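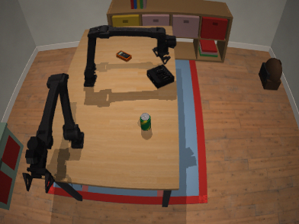

Bookkeeper, part time - Busetti Property Services

Busetti manages rental housing and small commercial units on behalf of private owners. We are hiring a bookkeeper to take over the owner ledgers and the monthly close. The position reports to Anselmo Cuadros, office manager.

The portfolio stands at 328 units, held in separate ledgers by owner. Accounts are kept in Plaleler. Maintenance orders are raised in a different system, Amamus, and are exported to the ledger once per billing cycle. The export does not carry over unit codes for split invoices, so these are entered by hand.

Duties

Post rent receipts and match them to the bank feed daily.
Enter and code vendor invoices. Volume is 700 per month at peak, lower in winter.
Reconcile the operating account and the security deposit account. Deposits are held apart from operating funds at all times.
Prepare owner statements and release payments after review.
Track late balances and send first notices. Second notices are handled by the office manager.
Assemble year-end vendor tax forms.
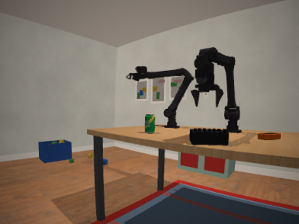
Requirements

At least 2 years of bookkeeping with full responsibility for bank reconciliation. Property management or trust accounting experience is preferred - general small business experience will be considered if the applicant has worked with multiple entities. Good command of spreadsheets, including lookups and pivot tables. Prior use of Plaleler is not required.

Hours and terms

24 hours per week, worked mornings. Hours increase during the close and are paid at the hourly rate. The Correa office is closed on public holidays. Pay is hourly and depends on experience. The first 90 days are a trial period, with a review at the end. The current bookkeeper leaves in November and will be present for part of the handover.

To apply

Send a resume and the names of 2 references to the office manager by Aug 18, 2018. State your earliest start date and expected hourly rate. Applicants who are shortlisted will complete a short reconciliation exercise, on paper, before the interview. Incomplete applications are not returned.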